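Simulated arm: wrist camera policy fails on mug grasp after I change the shadow setting

Posted in: Simulation and Control
Tags: grasping, rendering, wrist camera, evaluation

Mahfuz Jayasinghe
Joined in October, 3 posts

Good evening to all. I am training a small grasp policy in simulation, and I have a problem which I could not solve by reading the older threads, so I hope that somebody will have patience with me.

The task is simple. The arm must take the mug by its rim, with one finger inside and the other outside, and lift it. The policy receives two camera images and the joint positions, and it gives out a change of end effector pose at 20 Hz. I collected 600 demonstrations with scripted motion. For the evaluation I run 400 episodes with random start poses.

When I evaluate with the same render settings as in training, the results are good. When I lower the shadow map resolution, so that the episodes run faster, the success rate falls very much. The physics is not changed, and the seeds are the same. The gripper goes to the mug, but in many episodes it closes too early or too far to one side.

I attach one view from near the gripper, with the low shadow setting. Please look at the inside wall of the mug, where the border between light and shadow becomes a zigzag.

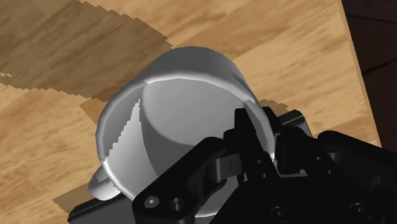

Close view at the mug rim, low shadow resolution

My suspicion is that the network has learned to use the shadow for estimating the depth of the finger. But I am not sure, and I also do not want to spend a week on the wrong reason. What I have tried until now:

- I checked that the camera pose is the same in both configurations. It is.
- I replayed recorded actions without the policy. The mug is lifted in both configurations, so the contact parameters seem fine.
- I added random brightness and contrast to the training images. It helped only a little.

The table also has other objects, but I keep them in fixed places. The second view shows more of the table. It is from my setup in Pelterine, the scene package which our lab uses.
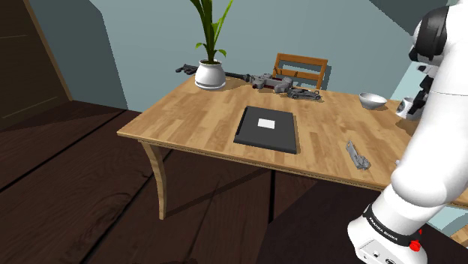
Source: Mahfuz Jayasinghe, rendered in Pelterine

My questions are these. How can I test whether the shadow is really the cause? And should I repair it in the renderer or in the training data? I would prefer not to collect all the demonstrations again if there is another way.

Thank you in advance, and excuse my long text.

Theophilus Asamoah
Accepted by the poster

Hello Mahfuz. Your replay test was a good idea, because it lets you put the physics aside. I would continue in the same manner and change one thing at a time.

First, take one saved episode from training. Store the full simulator state at each step, and render these states again with the low shadow setting. Now you have pairs of images where only the shadows are different. Give both images to the policy, with identical joint positions, and compare the output actions. You do not need to run the simulation forward for this. If the actions differ mostly in the last steps before closing, your suspicion becomes much stronger.

Second, do the same with shadows switched off completely. If the policy is bad also there, it depends on shadows in general. If it is bad only with the stepped shadows, it is more a question of the edge pattern. These two cases look the same in a success rate, but the repair is different.

Third, mask one camera at a time in this comparison. In your close view the arm throws a big shadow across the wood as far as the back of the mug, and the border of that one is stepped too. In a wide view the same change takes fewer pixels. I would expect the close camera to be the guilty one, but please measure it.

About the repair: you do not need to collect again. If you have the states, render the 600 demonstrations again with random shadow resolution, random light direction and sometimes no shadow. The actions stay valid. Brightness and contrast do not move an edge, so I am not surprised that they helped only a little. I would also move the bowl, the plant and the toy car between episodes, because with fixed places the policy can learn the position of the arm relative to them, and you will meet the next problem of this kind later.

One more thing. Keep the evaluation settings in a file together with the checkpoint. In our group we write the render configuration into the log header with a small tool called Tonow, but a plain text file does the same work.

navaratnam_k

Just use the high setting for evaluation? If it works it works. You can lower the image size if speed is the problem.

Mahfuz Jayasinghe

Thank you both. To the last answer: the image size is fixed by the network input, so this I cannot change easily.

Theophilus, I made the paired comparison with 20 episodes. The actions are nearly equal during the approach and then they separate when the finger is close to the rim. With the close camera masked, the difference almost disappears. Shadows switched off is also bad, but less than the stepped ones. I have the states for all the demonstrations, so the new rendering is running now. I will write here again when the 400 episodes are finished.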